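Filed under: Student Work > Community Studies > Term Reports

Does a Benefit Concert Need to Be a Concert? A Look at the Vallow Night
Project report by Solomiia Mykhailiuk and Matvii Skoryk

1. What we set out to check

Every year our town has two or three benefit nights for a family that has lost someone or is facing medical bills. Local bands play for free, a bar gives up its back room, and at the end someone announces a total from the stage. People cheer. We have both been in the crowd for that moment and have both cheered.

Our question was a dull one. How much of the money raised at such a night comes from the music? Most people we talked to before starting thought the answer was obvious. We did not, and we still don't think it is after a term of working on it, though we can now say why.

The event we followed was a March benefit at the Vallow, for the family of a bass player who had been in several local groups. Four bands played: Gukileck, Kostiuk, Grotus and a pickup group made up of his old bandmates. The family agreed to let us use the totals as long as we left their name out, so we have.

2. What we did

We asked the organizers if we could keep our own tally next to theirs. They said yes with one condition, that we stay out of the way during the sets. Money came in through the door, a raffle, a table selling donated records and shirts, and an open donation box near the stairs. We recorded each source separately.

We also gave out a one-page survey with five questions. It asked why people came, which band they came to see (if any), whether they had known the musician, how much they had spent so far, and whether they would have given the same amount without a show. We are suspicious of that last question ourselves. Hardly anyone wants to write down that they would have given less to a grieving family if there had been no guitars. We left it in because our advisor wanted it, and we give its results less weight than the others.

Matvii handled the door and the raffle. Solomiia handled the record table, the box and the surveys. Doors opened at 6:30 p.m. and the last band finished well after the time on the poster, so the later part of our tally was done by two tired people, and it should be read that way.

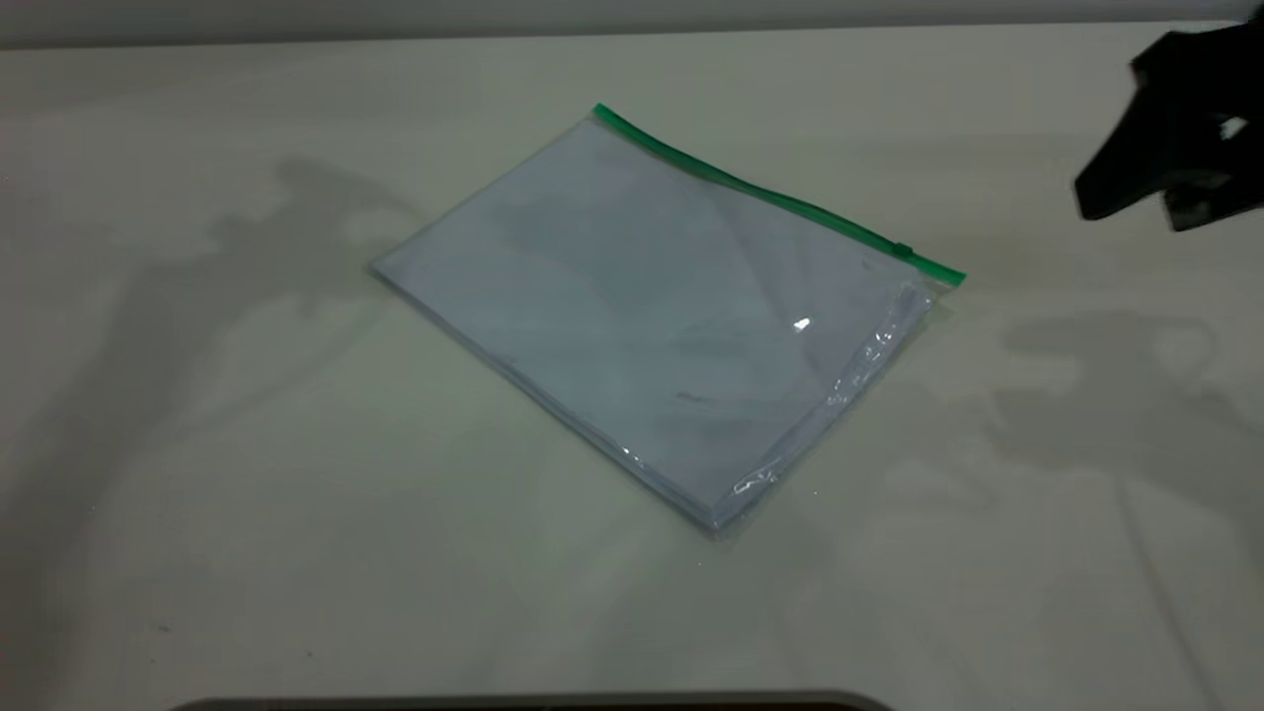
3. What came in

The final total, by our count and the organizers', was $1,097. The two counts matched on the second try. On the first try ours was short because we had left out the raffle tickets sold before the doors opened.

The largest single piece was the raffle, at $500. That surprised the organizers more than it surprised us. The top prize was a used amplifier in good condition, and in a room full of musicians that is a strong pull. One man bought tickets several times over and told Solomiia he didn't care for any of the bands. We can't call his money "music money," but he would not have been in the building on an ordinary night either.

The door, the record table and the box made up the rest. The box did best between sets, when people were walking past it to get outside. It did worst during the Grotus set, which was the most crowded part of the night. A packed floor looks like a successful fundraiser from the stage, and on our sheet it was the slowest stretch.

4. What people said

Most of the surveys that came back said the person had known the musician or knew the family. Fewer named a particular band as their reason for coming. Gukileck was named most often, but Gukileck also has the most members, and we suspect a good share of those answers came from their relatives.

Nearly everyone said they would have given the same amount without a show. As explained above, we don't believe this.

5. What we can and can't claim

We can't say the bands raised the money. We also can't say they didn't. There was no second benefit on the same night, for the same family, with the same raffle and no music, and there never will be. A comparison with a bake sale or an online page would tell us about bake sales and online pages.

We can say that the announcement from the stage ("look what these four bands did tonight") claimed more than the numbers support. The amplifier did a lot of it. So did the stairs.

One organizer read our draft and objected. Her view was that the family came, heard his songs played by his friends, and stayed until the end, and that our sheet had no column for it. She is right about the sheet. We had no way to measure that part, and we would rather leave it out than guess.

6. If someone repeats this

Put the survey out early, before the second band. After that the lights are too low to read it and the pens are gone. Record the time of each cash drop from the box; we did this only from the second set on, so our figures for the first set are one lump. Ask for the presold raffle money first thing.

The tally sheets and the blank survey form are kept with the department's copy of this report. The completed surveys are not available, as we promised on the form.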